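Jeddale toy and kitchen swap fills up early, and the old gray bin is back

3/27/25

If you have walked past the Pylypenko hall in Jeddale lately and wondered why there are so many cardboard boxes stacked up in the porch, the answer is that the spring swap is on again, and by the look of those boxes it is going to be a good one. Some 401 things had been handed in by the end of the first week, which is more than the whole of last spring's swap managed from start to finish, and people were still coming up the path with bags on both arms when we stopped in to say hello.

For anyone new to the area (and there are quite a few of you, welcome!), the swap works much as it always has. You bring what your household has finished with, so long as it is clean and has a bit of life left in it, and you go home with something another household has finished with. No money changes hands. Children's toys and kitchen things have always been the heart of it, although over the years we have seen fishing reels, a church hymn board, a good many lampshades and one very handsome accordion that went home with a retired bus driver from Cledthorpe and has been heard at several weddings since.

Hryhorii Koval has looked after the sorting for as long as most of us can remember, and he has his own way of going about it. Boxes come in through the side door and get emptied onto the long tables. Clothes go to the back room, books to the shelves under the window, and anything with a plug waits for its turn with the tester. Then there is everything that doesn't belong to a pile, and that goes into the bin.

Regulars will know the bin. It is big and gray and it has slanted sides, and the paint has been rubbed away in patches by years of things being dropped into it and fished out again. Hryhorii was offered a set of new plastic tubs a while ago and took them gladly, and they are very useful for shoes. The odds and ends still go in the bin.

"You put a toy in a box with other toys and people walk past it," he told us, leaning on the table with a mug of tea. "You put it next to a brush and they stop. They pick up the brush, they pick up the toy, they start talking to whoever is standing there. I have seen it so many times." 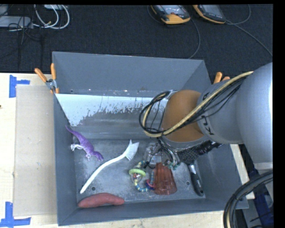

A purple dinosaur, a long-handled white brush and a baby rattle share the bin at the Jeddale swap.

There is certainly something in what he says. We had only meant to stay ten minutes, and we ended up standing there for most of the morning, going through the odds and ends and getting into conversation with perfect strangers about what they had played with when they were small. The dinosaur was a great favorite with the under-fives, and more than one grandparent had a kind word for the rattle, with its lime-green ring and its little colored beads in the middle. There was a red cup, too, and a reddish thing shaped so much like a sweet potato that it set off a lively discussion about suppers and the right amount of butter.

The brush prompted the most argument. One lady was quite sure it was for dishes, her sister was equally sure it was for getting the crumbs out of a toaster, and a gentleman who had been listening politely from the next table thought it would do nicely for basting a chicken. They had not settled the matter by the time we left, but they had arranged to have lunch together, so we will count that as a success for the bin.

The swap began in a much smaller way, with two card tables in the porch and a biscuit tin for raffle tickets. It moved into the main hall when the porch roof started to leak, and once people had got used to the warmth and the chairs there was no question of moving it out again. The hall itself has seen a great deal in its time. The stone over the front door says 1744, and it has been a wool store, a schoolroom and a dance hall, with the dance floor still there under the mats if you care to lift a corner. Last spring 564 visitors signed the book by the door, and Hryhorii would very much like to see that number beaten this year, so please do sign it, even if you are only coming in out of the rain.

A few things to know before you set out. Toys should be wiped down and soft toys washed. Jigsaw puzzles are welcome, but please count the pieces first and write on the lid if there is one missing, as there was some disappointment last year over a lighthouse. Sharp kitchen knives should be wrapped in newspaper and handed to someone at the desk, and not slipped into a box with the tea towels. Car seats and bicycle helmets can't be taken. Larger pieces of furniture can go on the notice board with a telephone number, and the Astura bakery across the road has kindly offered its own window for any cards that won't fit.

The Astura is also sending over its day-old buns again, which go out on the table by the hatch in the middle of the morning and don't last long. Tea and coffee are free, and there is a jar for anyone who would like to put something toward the porch roof, which is still leaking.

Boxes can be left at the side door any morning, and the swap stays open until the first week of May. Whatever is left by then will be packed up and driven over to Cledthorpe, where the family center can generally find a home for it. Hryhorii needs another pair of hands for the packing and somebody with a van, or a car with a large trunk and an easygoing owner. He can be found at the long tables most mornings, usually somewhere near the bin.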